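3.2 Equipment planning and the cost of a disassembly cell

When we started planning the Plillomus cell, we believed that the arm would decide the budget. It was the biggest single line in every quote, and it took up most of our meetings. We were wrong about where the attention should go, and we are happy to report it, as the places where the money does its best work are much more interesting (and much more open to small labs) than the price of an arm.

Our starting point was a list of tasks. Solène Lemaire wrote down every operation a person carries out when taking a used desktop computer apart by hand: opening the side panel, unplugging cables, releasing a memory module, lifting out a processor, sliding a drive from its bay. The list ran to 36 operations. We then marked each one with the reach it needs, the clearance around the part and whether a second hand is used. Only after that did we ask Ristine and Lakel for quotes, and both suppliers told us that the task list had made their job easier. We recommend the practice warmly to any group that is planning a purchase of this kind.

Clearance turned out to be the requirement that shaped everything else. A tower case is a deep box with sheet metal on several sides, wires crossing the opening, and the parts of most interest sitting down on the motherboard. A gripper that looks slim in a catalog can be far too wide once the bracket, the links and the bolts are counted. We had first budgeted for a single general-purpose gripper. After measuring the space next to the memory slots in our test machines, we moved money out of the arm line and into a gripper with narrow fingers, and we have been delighted with that choice ever since. Figure 4 shows the working space in question.

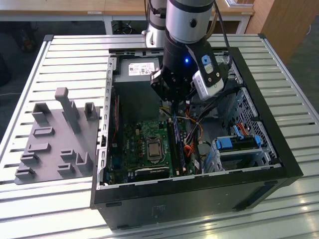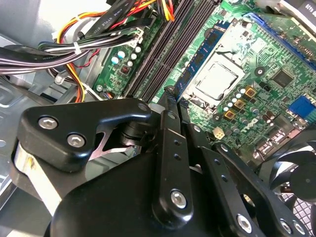
Figure 4. Work inside an open desktop tower. Top: the case on its side on the slatted table, with the gray fixture plate to its left. Bottom: closer view of the gripper, the processor and the memory slots.

The second lesson concerns fixtures. In our first draft budget they did not have a line of their own; they were hidden under "consumables" with the tape and the spare screws. Mayuree Jitpraphai argued for treating them as equipment, and her argument won us over. A fixture gives a removed part a known place to go. Without one, each run begins and ends with a person tidying the table, and those minutes are paid for out of the same grant as the hardware. Printed fixtures are cheap to make and cheap to change, but they take design time, and design time has to be planned. We now set aside 208 hours of it for the first year of a cell. That number comes from our own log and will differ for other groups, but we would be surprised if the right answer were ever zero.

Third, buy the computers early. It sounds almost too simple to print! Used desktops are easy to find one at a time and much harder to find in matching sets, and a study of disassembly needs both: matching machines, so that a skill can be practiced, and mixed ones, so that it can be tested. We reserved 600 dollars for an opening lot from Chauvin, a local reseller, and placed the order in October, well before the arm was due. Having the cases on the shelf meant that we could measure, sketch and argue over real metal while the larger orders were still being processed. It also meant that the fixture drawings were checked against the parts they were supposed to hold.

We should mention what we left out. A tool changer was on the wish list from the first week and it is still there. Many operations on the task list involve screws, and a gripper alone is a poor answer to a screw. We chose to delay the changer by one budget year and to begin with parts that can be pulled, lifted or unclipped, a group large enough to keep us busy. The mounting plates were ordered with the extra hole pattern, a small added cost, so that the changer can be fitted without sending the wrist hardware back to the shop.

Prices quoted in this section are those we held in March 2019, before tax and shipping. Staff time is listed separately in Section 3.3, together with the hours spent on safety review and on training new operators.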